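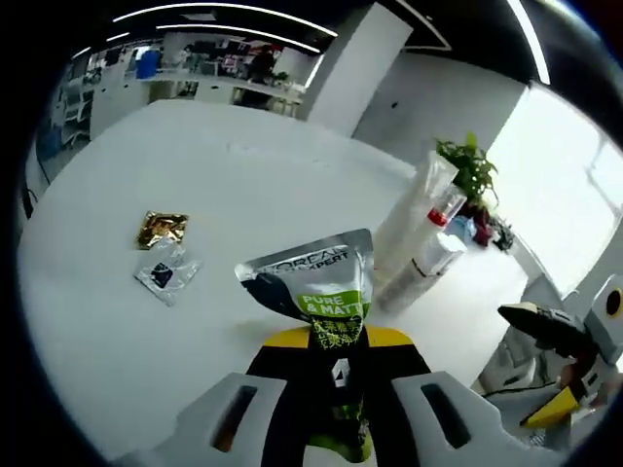 Figure 4. View from the hand-held gripper during a sachet trial, with the pouch clamped upright between the fingers. Two flat packets lie on the table, and the second gripper enters from the right.

5.3 Failure analysis: slip in flexible pouches

Of the 300 demonstrations recorded at the Stotby site, 77 were rejected at review. Most of the rejected episodes involved soft packaging. The squeezable sachet in Figure 4 was among the worst items in the set, and the flat foil and plastic packets came next. Rigid items such as the spray bottle gave little trouble.

The common fault was slow rotation in the grip. The pouch was picked up correctly, then turned between the fingers as its contents shifted. The width signal stayed nearly constant while this happened, so the slip detector described in Section 3 did not fire. In 30 episodes the operator corrected the pose by hand without marking the event, and the policy trained on these episodes learned to pause in mid-transfer for no useful reason.

A second fault was contact between the two grippers. When both worked near the same item, the finger tip of one could touch the housing of the other. Tracking then jumped by several millimeters and did not always recover before the episode ended. We first took these jumps for calibration drift and recalibrated both units twice in October, with no change in the error.

Nomvula Maluleke reviewed the rejected episodes a second time and relabeled those with a clear slip onset. We then lowered the closing speed for soft items to 80 percent of the default and added a minimum distance check between the tools. The check stops recording when it is violated. We have not yet tested either change on the Skendari item set, which contains thinner pouches.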